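Wrist camera or head camera for a fridge door task in sim?

Posted by Milagros Dela Peña

Hi all, I'm building a kitchen task in simulation and going in circles on cameras, so I'm hoping somebody has been down this road. The robot has two arms and a plain two-finger gripper on each, and I want it to deal with a fridge that has one long bar handle. My scene file is called Druslow, in case anyone remembers my last thread (the one about lighting).

I've been recording from the wrists and the head together, and my training box can only take two streams before it starts crawling. Paula from my old group swears by wrist views for anything with a handle. But then I look at my own wrist views and I can barely tell what I'm looking at! The head view is tilted like crazy too, but at least there's a kitchen in it.

I have 231 episodes so far. Which views would you keep? And would you fix the tilt on the head camera before recording more? Some of what I have:

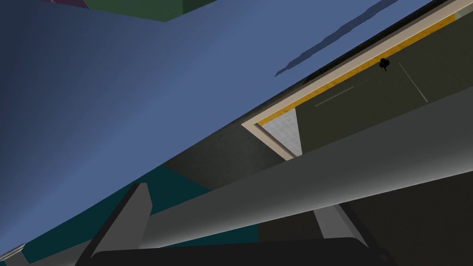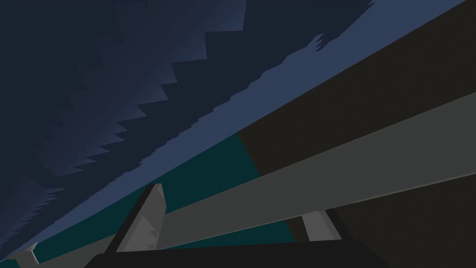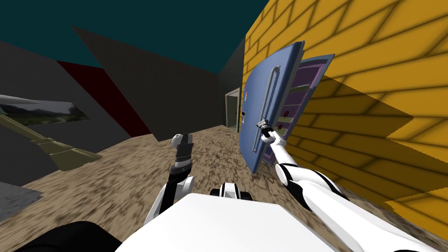
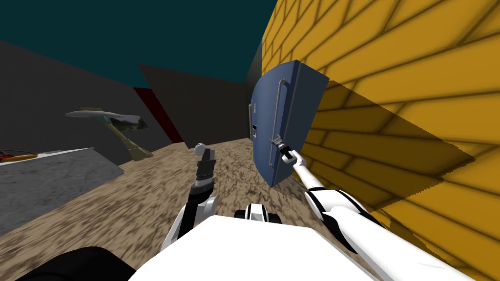 Does changing the camera resolution mean I have to record all the episodes again?

You can usually skip that if you saved the joint states and the object states, because you can replay the episodes and render them at the new size. If you only saved video, you can shrink it but you can't get detail back.

(I asked that last part over on the Ondari board and pasted the reply so it's all in one thread.)

Posted by Paula Anghel

Ha, I do swear by them, and I still would. Look at your first two again. Fingers on either side of a long gray bar, and hardly anything else to distract the policy. That's the part of the job where a small error costs you the grasp, and in the head views the gripper on the handle is a pretty small piece of the picture. What the wrist won't give you is how far the door has swung. In your third one the door is open and you can see shelves inside, and I'd never get that from either close-up.

So my vote for your two streams is the wrist on the arm that does the work, plus the head. Drop the other wrist. In both head views the left gripper is holding nothing anyway, so you're paying for a stream that teaches it very little on this task. If you later have the left arm take something off a shelf, add it back then.

About the tilt, I'd leave it if the real head camera is going to be mounted the same way. The network doesn't care which way is up as long as it's the same at test time. If the real one will sit level, fix it now, while you're at 231 and not at 1178 like I was when I found out. I lost most of July to that and I'm still a little sore about it.

One more thing, the second picture has a lot of jagged shadow on the big blue surface. I'd turn up the shadow map size, or switch shadows off for a short run and compare. I had a policy that got very attached to a shadow edge once.

Posted by Lie

just use the head cam. wrist cams are a pain to calibrate on real hardware and you will regret it

Posted by Skoseck

I'd go with Paula on this one, except I wouldn't pick by looking at pictures. Train both ways on the same episodes, wrist plus head against head only, and run each one from the same starting poses. It's a boring afternoon but then you know. Keep the seeds fixed or you'll fool yourself. I did mine with the door at different starting angles too, and the spread between setups got a lot bigger once the door wasn't always in the same spot.

Calibration on the real arm is annoying, Lie is right about that part. I'd budget a morning for it and print the board on something stiff.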